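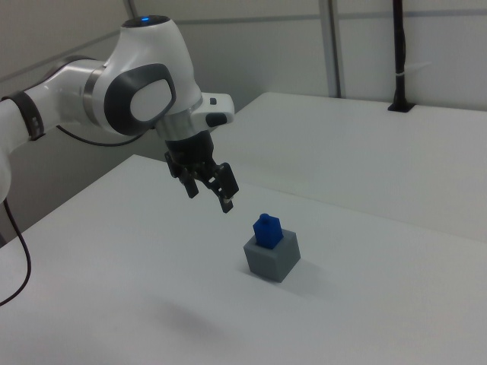 Week 14 - Fitting Parts Together

Welcome back, everybody! Today we stay with the humble peg and its recess, and I do hope you brought your sketches along. Think about how a block sits in a square opening, and how much room you would leave on each side - Rhea Saludo has a lovely chapter on this in the reader. 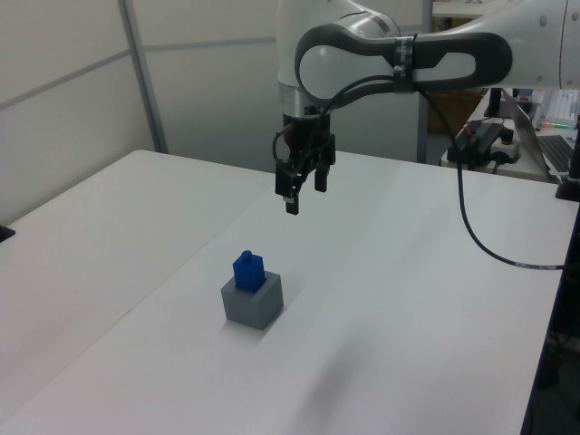 Then draw your own pair from above and from the side, please, and bring both drawings to Haruna Yokoyama by the end of class.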